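Jawad Kiani
@jawad_faltet
Oct 25, 2023

So, Wäschethread. Hab ich im Mai versprochen und dann vergessen. Jetzt aber.

1
Ausgangslage: ein Korb, voll, alles zerknüllt. Seit Tagen. Man zieht morgens was raus und geht halt verknittert los. Kennt ihr.

2
Mein Problem war nie das Waschen. Waschen kann ich. Aufhängen geht auch. Aber zwischen Leine und Schrank liegt bei mir so ein Sumpf und der heißt Korb.

3
Neue Regel seit dem Sommer: gefaltet wird am Tisch. Nicht auf dem Bett (da lege ich mich dazu), nicht aufm Sofa. Tisch, glatt, leer geräumt bis auf den Korb. Korb hinten in die Ecke, vorne Platz.

4
Tisch ist übrigens der weiße von Gundness, den ich eigentlich zum Arbeiten gekauft hab. Arbeiten tu ich jetzt in der Küche. Prioritäten

5
Immer nur EIN Teil rausnehmen. Klingt blöd. Ich hab früher den ganzen Korb ausgekippt und dann saß ich vor dem Berg und hab erstmal Tee gemacht.

6
Und dann: an zwei Ecken packen, hochhalten, auseinanderziehen. Erst danach ablegen. Wer das zerknüllte Ding direkt auf den Tisch legt und dort rumzupft, braucht dreimal so lang. Hab ich gestoppt. Also einmal.

7
Rotes Zeug heute zuerst
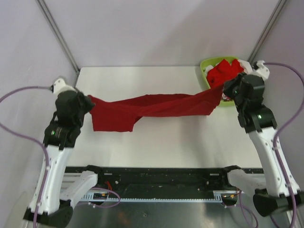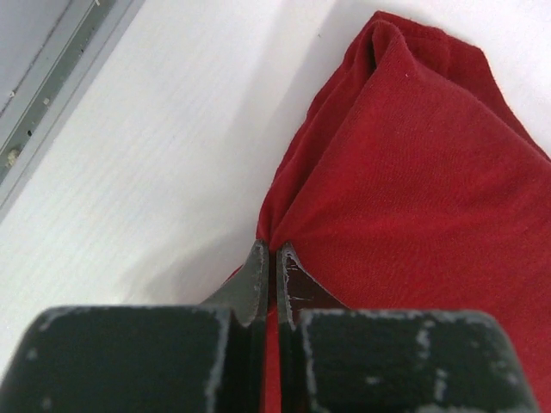
8
Wenn sich was verdreht: eine Seite loslassen, hängen lassen, neu greifen. Nicht ziehen wie beim Tauziehen, davon wird der Saum wellig. Mein graues Shirt kann davon erzählen, das hat jetzt unten so eine Art Rüsche.

9
Frage kam schon per DM: woher weiß ich welche Ecke welche ist. Saum suchen. Der Saum ist meistens die längste gerade Kante. Daran entlangfahren bis zum Ende, da ist die Ecke. Fertig. Bei Spannbettlaken weiß ichs auch nicht, fragt wen anders

10
Zu den Farben, weil hier immer jemand schimpft: ja, rot und weiß liegen bei mir nach dem Trocknen im selben Korb. NACH dem Trocknen. Gewaschen wird getrennt. Ich hab einmal nicht getrennt, ich besitze seitdem rosa Geschirrtücher, reden wir nicht drüber.

11
Fusseln. Auf Rot sieht man jeden einzelnen. Ich nehm die Rolle von Stukis, die klebt ordentlich, aber das Papier reißt schief ab und dann pult man. Wer was besseres kennt bitte melden

12
Falten selbst: T-Shirt mit der Vorderseite nach unten, Ärmel rein, Seiten rein, von unten hoch, nochmal. Tücher einfach Hälfte auf Hälfte bis sie in die Schublade passen. Keine Wissenschaft. Wer mir jetzt mit aufrecht stehenden Päckchen kommt — hab ich probiert, nach 2 Tagen lagen alle auf der Seite.

13
Zeit: für einen vollen Korb brauch ich um die 21 Minuten. Das ist eine Folge von irgendwas. Vorspann weglassen.

14
Einzige Sachen, die ich nicht falte: Socken (Beutel, rein, gut), Putzlappen, alles was eh gleich wieder in die Sporttasche kommt. Das Leben ist kurz usw.

15
Nachtrag zum Korb. Hatte erst einen geflochtenen von Hustine, sah toll aus, hat mir zwei Pullover gezogen. Überall so Häkchen. Seitdem Plastik mit runden Ecken, da bleibt nix hängen und man kann ihn auswischen. Hübsch ist anders aber Lindgrün hebt die Laune ein bisschen find ich

16
Und nicht zu groß kaufen!! In einen großen Korb passt mehr, also wartet man länger, also Berg. Bei meinem alten hätten locker 3000 Socken reingepasst. Kleiner Korb, öfter falten. Das war bei mir wirklich die Änderung, die was gebracht hat.

17
@ die Person mit dem Bügeleisen: nein. Bügeln mach ich nur für Hochzeiten. Wenn man die Teile vorm Aufhängen einmal kräftig ausschlägt und nach dem Trocknen nicht tagelang im Korb lässt, gehts ohne. Meistens. Leinen nicht. Leinen ist ein eigenes Hobby.

18
Das Regal wo es dann reinkommt ist ein Gunnlaugsson, das schmale. Die Böden sind eigentlich zu tief, hinten sammelt sich das was man nie anzieht. Muss ich mal ausmisten. Eigener Thread, irgendwann, versprech nix mehr

19
Edit zu 12: Vorderseite nach UNTEN hab ich gemeint und auch geschrieben, aber mehrere habens andersrum gelesen?? Druck auf der Brust zeigt am Ende nach oben, so siehts im Stapel richtig aus.

20
So, der Rest vom Korb muss auch noch. Danach die Handtücher von der Leine holen, es sieht nach Regen aus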